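How to Fill Out a Spring Soccer Prediction Pool Without Losing Your Friends

April again, and somebody in your office has sent around a spreadsheet. You have been asked to predict the final table of the Draltberg regional league, a competition you follow the way most of us follow the weather in other states. Good. Ignorance has won this thing more often than knowledge has, and I say that as a man with plenty of knowledge and no trophies.

Step one: pick your bottom team first. Everyone starts at the top, gets tired, and fills in the rest by jersey color. The bottom spots are worth the same points and they're easier. Cumberg have conceded from a corner in every match I've sat through, including one where I'm fairly sure they were the ones taking it. Put Cumberg last and go get a sandwich.

Step two: ignore attendance. Gesembridge drew 3,220 people to their opener and lost. Hinds drew 300, counting the dogs, and won by two. A crowd is very nice for selling pretzels. It has yet to mark anybody at the far post. 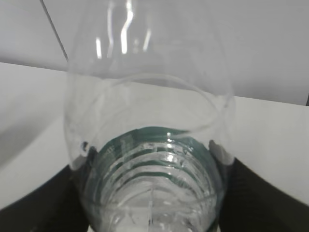
A clear plastic bottle, up close.

Step three: check who the goalkeeper is. Britta Vogler in the Hinds net is worth a place in the table all by herself, maybe two if it rains. If a team has changed keepers over the winter, knock them down a spot. If they've changed keepers and the new one has a nickname, knock them down another.

Step four: write your tiebreaker before you look at anyone else's. Ours is total goals for the season. Last year Ustyna Karpenko wrote 173, hit it on the nose, and has brought it up at every lunch since — including one that was technically a farewell party for someone else.

Step five: send it in and close the file. You will want to change something at eleven at night. Don't. Every edit I have ever made at that hour moved a correct answer to a wrong one, and the spreadsheet keeps a history, so people can check.

A word on scoring, if you're the one running the pool. Give full points for an exact position and half for being one place off. Anything fancier and you'll spend May explaining decimals to a man from accounting who understands decimals perfectly well and just wants to argue. Post the standings once a month. Weekly updates only encourage the people in front.

Entries close at noon. Late ones go in the tray by the printer, where they are treated with great respect and not counted.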